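Giving up the big shop

2026-05-21

I stopped doing a weekly supermarket shop last August. I had been meaning to write about it for a while, and Sanne Brouwer asked me the other day how it was going, so I have finally sat down to do it.

The old way was one large trip in the car to the supermarket on the ring road. It took most of a morning with the parking. I came home with too much bread, forgot the onions, and threw out salad at the end of the week. I kept the receipts in a drawer for a time and then stopped, as they were depressing to read.

Now I go out on foot, most days, and buy what I need for that evening and the next morning. Breduveck is a small place but it has a greengrocer, a baker who closes at lunchtime, and a corner shop that sells nearly everything else at a price. For rice, noodles, dried mushrooms and tea I go to Kiều, which is 14 minutes on the bus. I buy rice there in the large bag and carry it home in a rucksack.

The first month was hard going. I had no feel for how much two people eat in a day and I kept running out of milk. I also had to learn the opening hours, which are not written up anywhere sensible. The greengrocer shuts for the afternoon when he feels like it. I have walked there for leeks and walked back with none more than once.

What changed most was the kitchen. We had a tall cupboard full of tins, some of them older than the flat's boiler, and a freezer I could not close without leaning on it. I ate my way through both over the winter. There were a lot of chickpeas. The cupboard now holds the plates, and the things in daily use sit out where I can reach them.

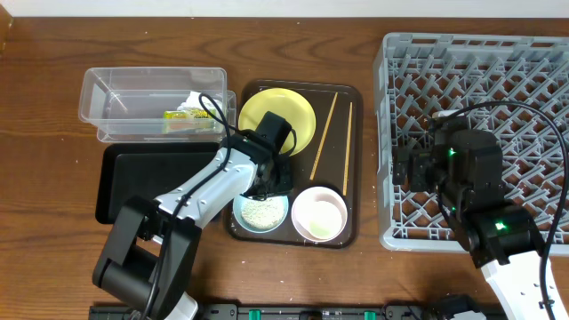
The brown tray and the clear tub, on the table.

Money is the part people ask about. Prices in the small shops are higher, and there is no way round that. A bag of flour costs nearly twice what I used to pay. Against that, I no longer buy things because they are on offer, and I throw away very little. My total for a month is slightly lower than it was, and some of the difference is petrol.

It does not suit every week. When I had a cold in the spring I was glad of the corner shop, and gladder still of a neighbour who went for me. If we have people to stay I still take the car out and fill it. I also gave in on washing powder, which I order in the largest box from Drostinside twice a year – it keeps, and it is heavy.

The walking has been good. The round trip to the greengrocer is 1,000 steps if I go straight there, and more if I go by the canal, which I usually do when it is dry. I know a few people to nod to now that I did not know before. The baker has started putting a seeded loaf aside for me, so I have to turn up for it.

Next I want to sort out the balcony and grow some herbs, as a bunch of coriander is always more than I can use. I have 5 pots and a bag of compost. Sanne says to start with mint and keep it away from everything else.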